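Stetoleo Lab Puts Two Grippers to the T-Shirt Test

7 November 2024

Folding laundry is still one of the hardest chores you can hand to a robot, and the manipulation group at Stetoleo has spent most of the fall finding out why. The group has now shared first results from its comparison of two gripper setups, and they are a lot of fun to read if you care about how machines handle soft things.

Both setups use the same pair of arms and the same controller. What changes is the hand. The first, called Hilten, has plain fingers and relies on the cameras alone. The second, Masri, uses the same thin finger linkage but adds a small sensor board at the fingertip, so the controller gets a signal when cloth is pressed against it.

"With a block or a cup, the camera gives you nearly everything," said Anas Zoubi, who runs the tests. "With a shirt, the fingers cover the part you want to look at, and the cloth covers the fingers. We wanted to know how much a bit of touch would buy us."

Quite a bit, so far! In October the team ran 40 handovers with each setup. One arm picks up a T-shirt from the table, the other takes hold of it, and both have to keep their grip through a short lift. Hilten finished 19 of its tries. Masri finished 31, and most of its misses came early, before the team lowered the closing speed.

The failures are interesting too. Without touch, the second gripper often closed on air a little in front of a fold, then pulled away as if it had the shirt. With the sensor, the controller notices the missing contact and tries again, up to 3 times. That makes Masri slower. A good handover took 21 seconds on average, and Zoubi thinks there is plenty of room to bring that down.

Jin-sol Chae, who wrote the control software, was happiest about something that isn't in the score sheet. The arms can now keep hold of a bunched-up shirt without yanking on it – a problem that had stretched the necks of several test shirts over the summer. She set the grip force by hand for these runs and would like the controller to work it out on its own.

Dark shirts with busy prints turned out to be a favorite with the team, as the camera software has a hard time telling a fold from an edge in the pattern. Those shirts are staying in the test set. 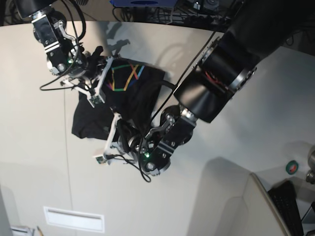 What comes next

The group will move on to towels and long sleeves, then repeat the comparison with a third set of fingers from Fakmont, which are softer and a little wider. Chae also plans to try a second camera position, closer to the table, to see if Hilten can catch up with a better view.

The test software and the logs from all the October runs will go up on the group's project page once the towel trials are done. Other labs with a two-arm setup are welcome to try the same handover and send in their numbers – Zoubi says he would love to see somebody beat 31.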